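Skip to content
Home | Features | Labs | Food & Machines | Archive | Subscribe

We use cookies to remember your reading preferences. Accept / Manage settings

The Croissant Test

Why a robotics group in Griston spent April teaching an arm to pick up breakfast

Most robot arms are good at boxes. A box has flat sides and square corners, and it stays the same shape when you squeeze it. The group at Sanau wanted something worse, and settled on pastry.

Their project is called Plurkex. It is a way of training an arm to handle soft or flaky food from recorded human control. An operator moves the arm through a task, the cameras and joint positions are saved, and a model learns to go from what the cameras see to what the arm should do next. By the end of April the group had 1201 recordings. 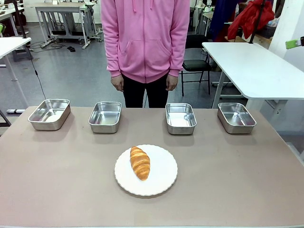
The method depends on choice more than on speed. Each run starts with a spoken instruction that names where the food should go, and the model has to match those words to a place on the table. Four identical steel trays in a row make that hard, as the model can't lean on color or shape and has to work out which one is meant by position alone. Earlier versions of the system would drift toward whichever tray had come up most often in training. The fix was dull: the group balanced the recordings so that every tray was the target equally often, then shuffled the order.

The second problem was grip. A croissant has a shell that cracks and a middle that gives, and the force that holds one end will crush the other. Bagheri, the small firm that supplied the control software, first set a single force limit for the whole grasp. That worked on bread rolls and failed on anything with layers. The current version closes in short steps and checks the motor current after each one. When the current starts to climb, the fingers stop. 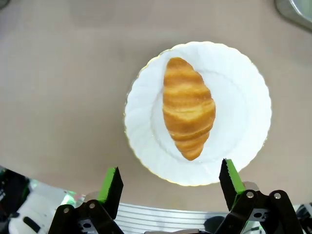 The gripper open over the plate, green pads facing each other.

Results are mixed, and the group reports them that way. In the last round of tests the arm ran 20 trials with croissants. It put the pastry in the correct tray without visible damage in 12 of them. In 4 more it reached the correct tray but left a dent or a split. The rest were dropped or went to the wrong place. The same model did better on rolls and worse on anything dusted with sugar, which seems to confuse the wrist camera.

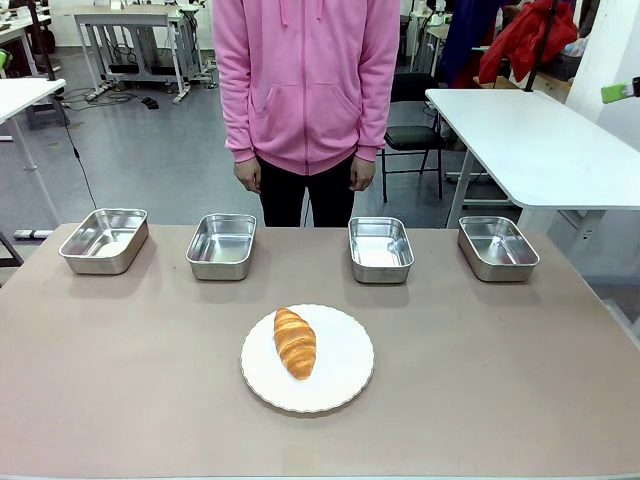 Could the same model be used in a bakery today?
It would be too slow. A person can fill a tray in the time the arm takes to place one croissant, and a bakery would also want it to work from a crowded rack, which the group hasn't tried.

The next step is to put two pastries on the plate and ask for one of them. That means more recordings, and the group expects the model to get worse before it improves. They also plan to swap the trays for paper bags, which move when touched.

Contact us | Copyright, all rights reserved | Back to top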